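## 3.2 Cell Layout and Upkeep

The kitchen cell at Canddale has two arms hung above one table, with a brown mat laid over most of the top. 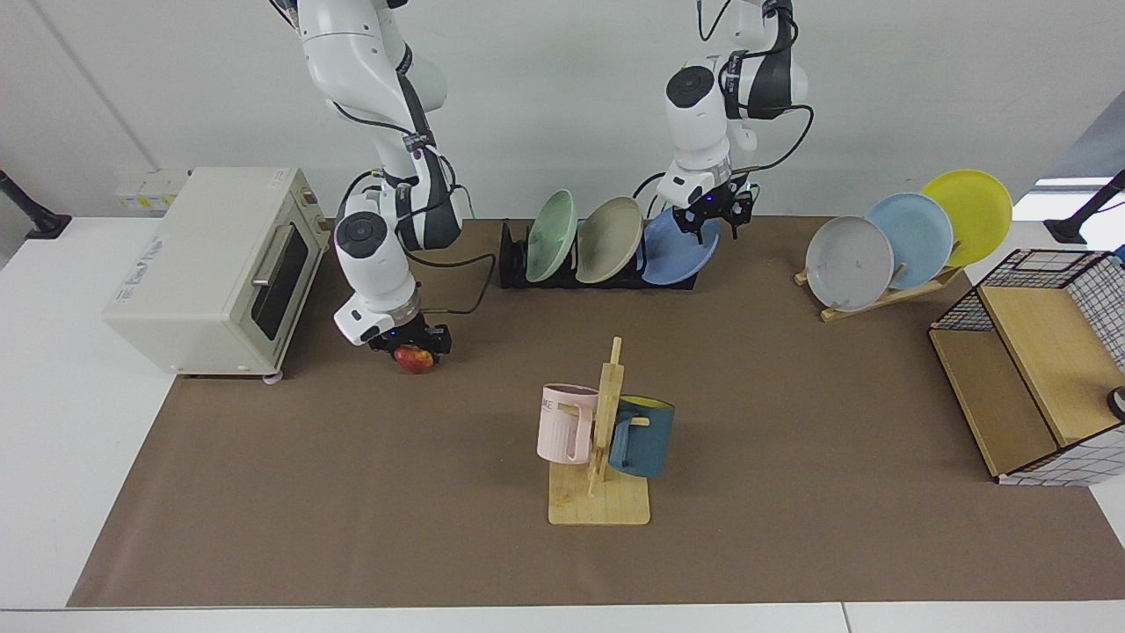
**Figure 2.** The cell during a run. The right arm holds a small red apple over the mat near the toaster oven, and the open gripper of the left arm is above the blue plate in the black rack.

Both arms are fixed overhead so that the table stays free for the household items. This choice made the cell easy to clear and reset, but it also put most of the cabling where the arms move. In the first build we tied the cables tightly to the links. Two connectors at the wrist worked loose within a month, and the fault showed up only as short dropouts in the gripper signal. We now leave slack at each joint and fix the cable on either side of it. Iulian Toma wrote a short check that drives each joint slowly to both ends of its working range while a second person watches the loops – it is run before the first session of the day and again after any work on the wrist.

The position of the mat matters more than we expected. The planner takes its table frame from the mat corners, and an early set of failed plate grasps came down to a mat that had crept toward the front edge when the table was wiped. Kartini Sumampouw added tape marks under the corners and a touch-off routine in which each gripper is lowered to 5 fixed points. If any point is off by more than 2 mm, the table frame is measured again. During April the routine asked for a new measurement on 61 occasions, most of them after cleaning.

The toaster oven sits off the mat, directly on the table, and is turned so that its door faces the work area. The plate rack, the wooden plate stand and the mug tree are on the mat. None of these are bolted down. We tried screwing the mug tree to a base plate, but a missed grasp then loaded the wrist hard enough to trip the force limit, and the arm had to be restarted by hand. A free-standing tree simply moves, and the operator puts it back.

Finger pads are the main wearing part. We used molded pads from Trikamwood and changed them after up to 2000 grasps, or sooner if the surface looked shiny. Ceramic rims wore the pads faster than fruit or mug handles did. Pads are always changed in pairs, and the gripper is then opened and closed with no load to reset its zero point. Skipping that step left the fingers slightly apart when commanded shut, and thin plates slipped.

All service work is entered in the Diviton log under the arm's serial number, with the tool offset before and after. Runs recorded between a failed touch-off and the next good one are left out of the results in Section 4.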